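Delwyn Tapsell
Thread, 14 posts

1/ The Plesholm inspectorate has lost 33 of its field staff since the reorganisation was announced. I have been going through the council papers this week and want to set out what is in them, as most of the coverage has been about the row in the chamber.

2/ Background for those outside the district. The inspectorate checks food premises, private water supplies and rented housing. It used to answer to a chief officer appointed on a fixed term. Under the new scheme it answers to the council leader's office.

3/ The leader, Pieter Potgieter, says the old set-up was slow and that elected people should be in charge of public services. That is a fair argument and plenty of voters agree with it. He won on it.

4/ What changed in practice is who signs off a report. Before June an inspector's finding went to a senior inspector and then to the owner of the premises. Now it goes to the leader's office first, and it can be sent back with a request for "further context". There is no time limit on that stage.

5/ According to the papers, 1,116 reports were issued in the last full year under the old rules. There is no matching figure yet for the new ones. The office says it will publish one when the first full year is complete.

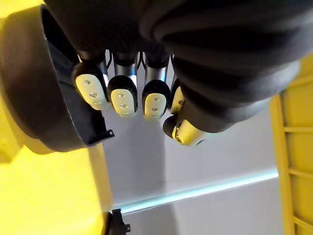 Page last changed: Saturday, 16:40

6/ Several people have asked whether the staff who left were pushed. Mostly they were not. The papers list eight as redundancies. The others resigned or took early retirement, and the reasons are not recorded. I have spoken to a few and their answers differ. One wanted to move nearer her parents. Two said they would not put their names to reports that had been reworded upstairs.

7/ The rewording is the part I would like to see tested. The leader's office says it corrects tone and never findings. The Mofokeng review, which the council paid for, asked to compare drafts with final versions and was given finals only. The review says this in a footnote on staffing, so it has been easy to miss.

8/ On the politics. The assumption in the leader's group is that attacks on "unelected officials" cost nothing. That was probably true ten years ago in the outer wards. I am less sure now. Talik ward has filled up with people who work at the hospital and the college, and it swung hard against the group at the by-election.

9/ I would not build too much on one by-election. Turnout was low and the sitting councillor had been ill for a long time. But people on the doorstep in Talik did bring up the water testing without being asked, and I have not known that happen before. It is normally parking.

10/ The opposition has not made much of this either. Their motion called for the whole reorganisation to be scrapped, which was never going to pass. A narrower motion - put a limit on how long a report can sit with the leader's office, and publish the drafts - might have got votes from the other side. At least two of the leader's own members told me they would have backed it.

11/ There is also a legal question about the private water supplies. The duty to warn households belongs to the inspectorate, and the council's own lawyers say it cannot be handed to a political office. Their advice is attached to the agenda as the last appendix. It runs to a page and a half and is worth reading in full.

12/ The Kostska estate is where this will come up first. Samples were taken there in the spring and the residents have still not had a letter. The leader's office told me the report is "in process". I asked when it arrived with them and have had no reply.

13/ To be clear about what I don't know. I have not seen the Kostska results and have no reason to think they are bad. A clean result can get stuck in a queue as easily as a poor one. The residents should have it either way.

14/ The scrutiny panel meets next month and the staffing figures are on the agenda. The sign-off stage is not, though any member can ask for it to be added up to the day before. If you live in the district, your councillor's email address is on the council site. Corrections to any of this are welcome and I will add them under this post.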